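3.2 Small items on the round hanger

Socks turned out to be the most rewarding part of the Clorno laundry study. They are small, they come in every thickness, and each one needs its own clothespin. We hung them from a round hanger with orange and teal pins on its rim, hooked over the rail of a wooden stand (Figure 4).

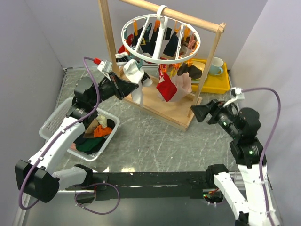

L. Ezzat

Figure 4. The stand with socks and small garments clipped up, and the laundry basket at left.

A ring of pins packs a lot of drying into very little floor, and we were delighted by how well it suits mixed loads. Dark socks, a white one and a bright red cloth can all share one hanger – no need to sort by size first. The price is crowding. Neighbors overlap, and a pin is easily hidden behind the next one. 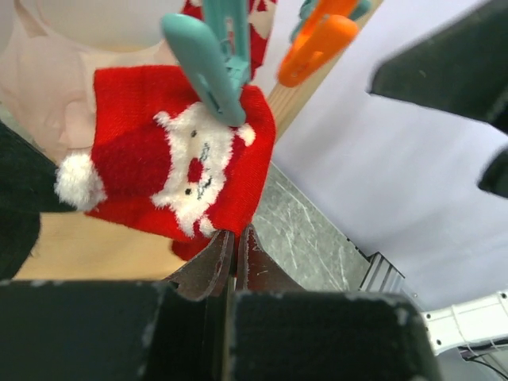 Thick novelty socks are a lovely test of this. A knitted Santa face with a fluffy beard and a pom-pom gives a pin far more to hold than a plain dress sock does, and the teal pins have long levers that stay easy to find above all that fuzz. We clipped these socks by the top edge throughout, as in the Wallusden trials, and put no pins on the lower corners.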